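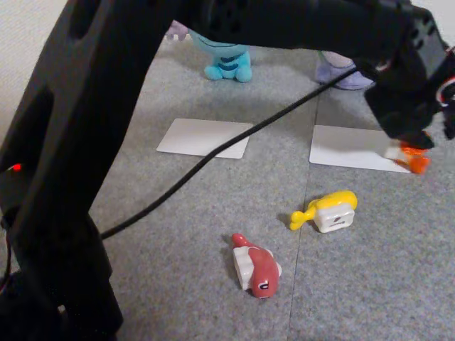 Leave it on the floor
7 August 2018

I would like to put in a word for the floor. I mean the floor as a place to do things, the way kids use it, and the way most of us stopped using it the minute we had a table to be proud of.

My house is full of small toys. Some of them are mine from way back (my mum kept the lot, bless her, in a biscuit tin and several ice cream tubs), and the rest arrived with two children and never left. Little glossy plastic things, mostly. A couple of times a year I get fed up with treading on them and decide there will be a Big Sort, and for years I did the Big Sort at the dining table like a sensible grown-up. It was miserable! Small toys roll. They roll off the table, they go under the heater, and then you're on the floor anyway with your cheek to the skirting board and a torch in your mouth.

So now I start on the floor. My method, if it deserves the name, is bits of white card laid out on the carpet, one for each pile. Things to keep go on this card, things for the cousins go on that one, things with something missing go on the last one until I can face the question of glue. The card doesn't have to be fancy. I cut up the stiffener that comes in the back of shirts, and when I ran out of shirts I bought a pack of plain Skula card from the newsagent. A white card makes a small bright toy stand out beautifully, especially against a carpet that's trying its best to hide everything you drop on it.

Which brings me to carpet tiles. I know, I know. Everybody associates them with the office and the dentist's waiting room. My sister-in-law Edileuza Siqueira, whose taste is better than mine in every other respect, came to see the back room when we'd laid ours and said it looked like somewhere you'd go to renew your licence. Fair enough. But speckled grey carpet tile is the best playroom floor there is and I will argue this with anyone. It's flat, so a card sits flat on it and a toy stands up on its own feet instead of keeling over the way it does on shag. It doesn't show crumbs. If somebody tips blackcurrant cordial on it you lift that one tile and take it out to the laundry sink, and if it's past saving you swap it for one of the spares behind the door. Try that with a wool rug. We had a lovely cream wool rug once and I spent three years yelling at people about it.

The other thing I've come round to is leaving the sorting half done. This is the part people disagree with me on, and I got a proper telling-off from Habibur Fakir down the road, who can't bear a room with anything on the floor after tea. He reckons a job you walk away from is a job you've got twice. I see it differently. When the cards stay out overnight the kids come in the next morning and join in without being asked, because it looks like a game somebody has left for them. They move things! My youngest will carry one toy from the giving-away card back to the keeping card, and then an hour later put it half on and half off the edge, which is as close as she gets to making up her mind. I'd much rather see that than find out in March that I'd given away the one she wanted.

You can buy products for all this, of course. There's a Clulline tower with little drawers that a friend swears by, and I went as far as pricing one up, but drawers are where small toys go to be forgotten. I've got a drawer in the kitchen that proves it. A card on the carpet keeps the stuff in front of you till you've dealt with it, and costs next to nothing, and when you're finished you pick it up and it goes behind the bookcase.

I'll admit the knees are a problem. I'm not built for the floor the way I was, and I've taken to kneeling on a folded beach towel and getting up in stages, holding on to the couch. The dog thinks it's all for her benefit. And you do need decent light, so open the blinds properly before you start or you'll be squinting at shadows.

We're doing the next lot this weekend, the tin from Mum's this time. I haven't had the lid off in ages and I've no idea what's at the bottom of it.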